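Why Do Some Things Sink?

Drop a pebble in the bathtub and it goes straight to the bottom, looking rather pleased with itself. Drop in a beach ball and it refuses to go anywhere. You might say the pebble is heavier. Is it, though? A big log weighs far more than a pebble, and logs float.

What matters is how much stuff is packed into the space a thing takes up. The grown-up word is density. Two bars can be exactly the same size, and if one is wax and the other is iron, you'll know which is which when you drop it on your foot.
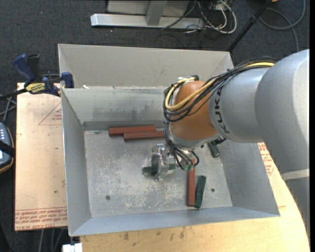

Water has a density too. Anything denser than water sinks, and anything less dense floats. An ice cube floats because water spreads out a little when it freezes.

So how does a steel ship stay up? It's mostly full of air, plus a captain. Count all that air and the whole ship is less dense than the sea. Let the water in and the sums change quickly.

Try it with a grape, a cork and an orange. Then peel the orange and try again. Ask before you use the good bowl.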